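[bench-rules] Re: Re: Rule 6, and what counts as "clear of the table"
From: Kirsten Juhl
To: bench-rules list, Clistgate

Adeel Sial wrote:
> Can someone tell me what rule 6 is for? It says the work area
> must be "laid out as per the sheet" before the arm is enabled.
> The sheet was drawn up for Furnis and shows a bench we no longer
> have. Also, does "clear of the table" mean the hand or the whole
> person? I lean.

Adeel, everybody leans. The old wording was written by someone with very long arms.

Rule 6 has been through three drafts and I wrote two of them, so I'll defend what I can. The idea was that whoever enables the arm should be able to look at the table and know what belongs on it. That works well for a bench with one job. Ours has the tableware task in the morning and whatever Edeck wants after lunch, and the sheet has not kept up with either.

What we work with now is more like this:
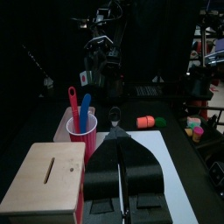
Tableware bench, wrist view: cup and utensils beside the wooden box, second arm across the table.

You will notice that the sheet has no cup on it at all. It does have a stapler.

Proposed new text for rule 6, for shooting at:

6.1 Before enabling, the operator names aloud each item the arm is meant to touch. Anything on the table that hasn't been named gets named or gets moved.

6.2 Boards and trays are the fixed items. They go down first and aren't nudged once the arm is enabled, however crooked they look. If it bothers you, disable, nudge, start again.

6.3 Side shelves are outside the work area for the purposes of the task and inside it for the purposes of the stop rule. (Yes, I know. Read it twice, it does make sense.)

6.4 "Clear of the table" means head, hands, sleeves, lanyard and tea. Leaning is being at the table.

6.5 Where two arms can reach the same spot, one person holds the stop for both. We had two people with a stop each in December and each of them politely waited for the other.

On speed, I'd leave rule 11 alone. Waldemar wants a separate figure for work close to a surface, and he may be right, but the last time we discussed figures the thread ran until 11 at night and ended up being about the kettle.

The case I find harder is a gripper that is already down inside something with sides. The stop rule says stop and stay put, and the recovery rule says lift straight up. Both are sound until you ask which comes first, and who is allowed to say "lift".

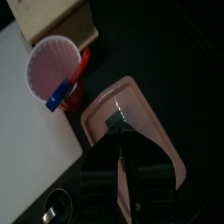 Emese Bárány wrote back to me off-list, and is happy for this to be passed on, that stop must always come first and the lift should need a second spoken word from the same person, never from whoever happens to be nearest. She would also like the word to be something other than "up", which people say all the time.

I agree with all of that, including the bit about "up". Suggestions for the word, please. Sigita has already put forward "Bermúdez", on the grounds that it can't be said by accident. It is also the name of the project in the next bay, so I can see a snag.

If there are no howls by the end of the month I'll put 6.1 to 6.5 into the bench book and take the Furnis sheet off the wall. Adeel, you can have the sheet.

Kirsten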